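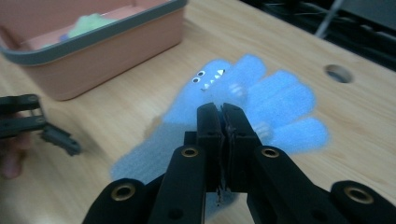
Clirkbridge Political Language Group

Callaner: a corpus of corrections to political speeches

Callaner pairs statements made in party conference speeches with the corrections later issued by press offices or newspapers. Version 2 holds 2,735 pairs, cut down from 3,000 after duplicates were removed.

Contents
pairs.csv – one row per statement, with the correction, topic and source type
speakers.csv – role and party family only; names are replaced by codes
notes.txt – coding rules used by the annotators

Labelling
Each pair was read by two annotators and given one error type: geography, figure, date, quotation or other. Disagreements went to Patricio Montecinos. A random 100 pairs were coded again in September, and the labels matched in 90 of them. Most of the mismatches were between "figure" and "date".

Known gaps
Speeches without a published transcript are missing. Fringe events are thinly covered. Corrections made on air are left out – the Toledo release will add them.

Files are UTF-8, comma separated. Load them with Idero or any spreadsheet program.

Maintainer: Horacio Domínguez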